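# How I compare finger pads on a hand-held gripper, using chopsticks

If you've got two sets of pads for your gripper and you want to know which one to keep, you can spend a week reading spec sheets or you can go and pick up some cutlery. I do the cutlery! Chopsticks are thin, round for part of their length, stiff, cheap, and they roll away from you when you get it even slightly wrong. A mug will forgive nearly anything. A chopstick won't.

I was choosing between the Galindo pads (harder, smoother, a bit springy) and the Gristero ones (softer, and grabbier on anything waxy). The folks on the Nunmont build forum were split down the middle, so I wrote my own little test. It takes an evening, you need a kitchen, and it works for any two-finger gripper you squeeze by hand.

## What you need

- Your gripper, with both sets of pads and the right screwdriver
- A second gripper for the other hand, if you've got one (I'd recommend it, see step 5)
- A bundle of chopsticks, plus a spoon or two with plastic handles
- A utensil holder with an open top, the draining kind is fine
- A table with a cloth on it
- Something to write on

Don't skip the cloth. On a bare table you can slide a chopstick along until it behaves, and that hides a bad pad. Cloth rucks up if you push down too hard, so you find out straight away.

## Setting up

1. Fit the first set of pads and do the screws up evenly, a bit at a time on each side. If one pad sits proud of the other your chopstick will twist as you close, and you'll blame the rubber.
2. Close the jaws slowly with nothing between them and look at where the pads meet. You want them touching along the tips first.
3. Put the utensil holder towards the far side of the table so you have to reach. Short easy reaches tell you very little.
4. Lay a few things out flat at different angles. I turn them a bit every round so my hand doesn't learn the layout.

## Picking up

Open wide, wider than you think you need, and come down with one finger either side of the stick. Go for the thicker part for your first few goes. Stop just as the tips touch the cloth, then squeeze. The temptation is to press and squeeze together, and that's when you end up pinching a fold of fabric along with the chopstick (I did this so many times).

Then lift straight up before you try to turn anything. Once you're clear of the table, tilt the wrist and see what the stick does. A good pad holds it at whatever angle you grabbed it. A poor one lets it swing.

When single sticks feel easy, try two in one go. They want to cross over each other and splay out, and it's the quickest way I know of telling soft pads from hard ones.

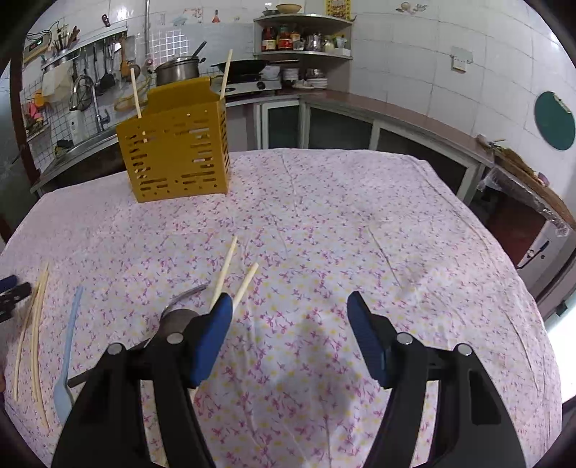
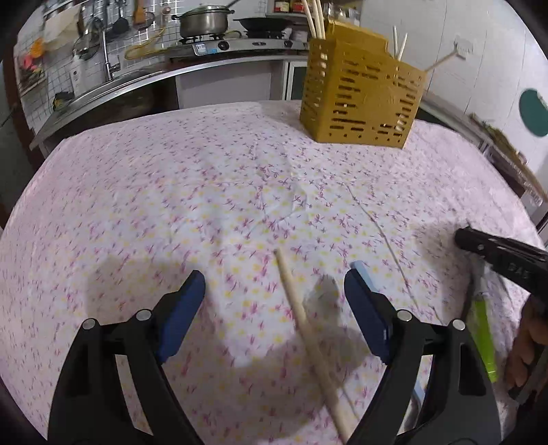

## Dropping off

5. Aim for the holder and go in from above, thick end down if you can manage it. If the stick is lying at a silly angle in the jaws, use the second gripper to nudge it upright. I held out against two-handed work for ages and I was wrong, it's so much less fiddly.
6. Let go gently. Soft pads can hang on to a stick for a moment after you open, and if you pull away too fast you'll fling it out again.
7. Mark it down: in, dropped, or missed. No half points. I used to give half points and my notes were useless.

I do 40 picks with each set of pads and then swap over. After that I run the first set again, as you always get better with practice and the second set gets an unfair leg up.

## How mine came out

Over almost 273 picks, counting all the warm-ups and repeats, I liked the Gristero pads more for single chopsticks and the Galindo ones for spoons. The soft pads squash round a thin stick and keep it from rolling. On a flat plastic handle that same squash made the spoon wobble about, and the harder pads felt far more sure of themselves.

Pairs of chopsticks went to Gristero, though I had 44 tries at those and my wrist was complaining by the end, so take that with a pinch of salt.

## If it goes badly

- **The stick spins as you close.** Your pads aren't level. Back to the screws.
- **You keep grabbing cloth.** Come in higher and pull the cloth flat between rounds.
- **One finger touches down first.** Roll your wrist a touch. It's very rarely the gripper.
- **Everything slips after a while.** Wipe the pads with a damp rag and let them dry. Kitchen grease gets on rubber very quickly.

I've kept the Gristero set on for now and put the Galindos in the drawer with the spare screws. Next up I want to try the ribbed pads from the Ralidthorpe swap table, once I've found screws short enough to fit them.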